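Irnus Opens Sort-and-Press Table Program in Dulmont

DULMONT — Irnus, a maker of play and learning materials for preschools and day centers, will begin shipping its Sort-and-Press tray set this September. The set puts large push buttons and small shaped blocks together on one cafeteria-style tray, so that a whole activity can be carried from a cupboard to a counter or table in one trip.

The set was put together over 15 months with staff at the Condori day center in Dulmont, where it is now in daily use. Most of the work there takes place in the kitchen, on the counter next to the sink. Staff wanted something that could be set down in a small space, used by one or two people at a time and cleared away before lunch.

Each tray holds five round buttons with domed caps in red, orange, yellow, green and a lavender blue. Four blocks go with them: a yellow wedge, an orange crescent, a red rectangular block and a green arch.

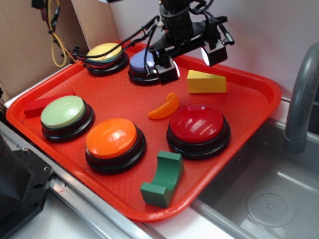 Irnus tested several tray sizes before settling on the current one. Smaller trays left no room to move the blocks between the buttons, and larger ones did not fit on the shelves most centers already have. The raised rim was kept on every version after early trials on a flat board, when blocks kept going over the side and under the furniture.

"We started with a box," said Wilmer Villca, who leads product work at Irnus. "People tipped the box out, and then half the morning went to picking things up. With a tray you put it down and you are ready. When you are done, you pick it up again and everything is still on it."

The activity cards that come with the set cover 12 short exercises. The first ones ask the user to find a named color and press it. Later cards bring in the blocks, such as moving the crescent next to the orange button or finding the block that has no straight match among the shapes on the card. There is no fixed layout. Staff are encouraged to change the places of the buttons and blocks between turns, and to let users do the same.

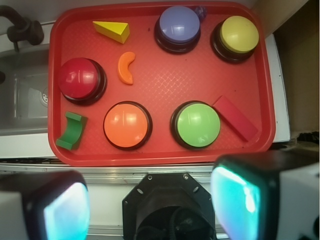 The red block on the red tray is part of the plan. It is harder to pick out than the others, and the later cards use it for looking exercises. Centers that prefer more contrast can order a white tray in the same size.

Cleaning instructions are printed on the back of the last card. The tray may be washed in the sink with dish soap. Buttons should be wiped with a damp cloth and must not be put under water. Blocks should be wiped and left to dry before they are stacked.

Flurent will handle orders and delivery. A first run of 1,851 sets has been made, and 137 centers have signed up to receive one in the opening round. Replacement blocks and single buttons will be sold separately — a request that came up often during the trial at Condori.

Centers that want to see the set before ordering can visit the Irnus showroom in Dulmont, open until 4 p.m. Sample cards are available from Flurent on request.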